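Teaching Robots Household Work Without a Robot in the Room
May 31, 2025

For most of the past decade, teaching a robot arm a new household task meant putting the arm in front of the task and steering it from a distance. A research group at the Kolari Institute has spent the past year testing a different arrangement. People perform the work themselves, holding a gripper in each hand, and the recordings are used to train a two-armed robot afterward.

The project, known as Bellura, released its first results in May. Its lead investigator spoke with the institute's communications office about the method and its limits.

"Teleoperation gives you very clean data, and we still use it," the investigator said. "The trouble is throughput. An operator who is driving two arms remotely becomes tired, and the robot has to be moved, mounted and calibrated for every new room. With hand-held grippers, a collector can begin in a new location after a short setup."

The release contains 3,566 demonstrations of storage and sorting tasks. Each gripper carries patterned marker cubes, which allow the software to work out the position and angle of the tool. According to the investigator, the group chose soft goods early on for a specific reason.

"A rigid box forgives a great deal," the investigator said. "A cloth bag changes shape as soon as you touch it, so the policy has to learn where a person would choose to hold it. Our collectors nearly always go for the neck of the bag, where the cord is. We did not instruct them to do so."

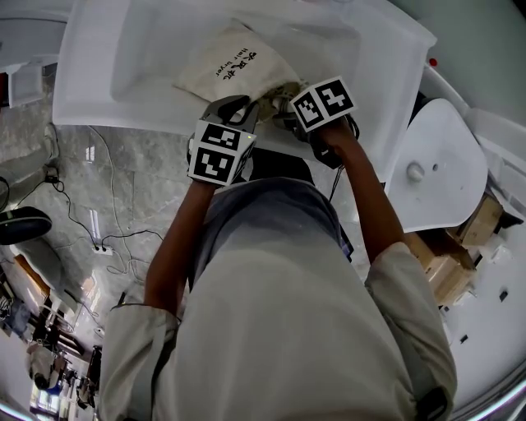 A collector grips a drawstring hair dryer pouch at the cord, inside a white plastic storage bin.

The main comparison in the report concerns the amount of data. Policies trained on 317 pouch demonstrations often closed the jaws on loose fabric. At 800, grasps at the neck became the usual choice. Going from 800 to 1,000 brought little further change, a finding the investigator described as useful for planning.

"It tells us to stop collecting the same thing and go to another room," the investigator said.

Deep bins remain a difficulty. The walls can hide a marker cube from view, and the group discards a recording if tracking is lost for too long — a rule that removes many otherwise good attempts. Trolix, the group's tracking software, is being revised to bridge longer gaps.

The next round of collection will take place at the institute's Ramanauskas Building and will add lidded containers and folded clothing.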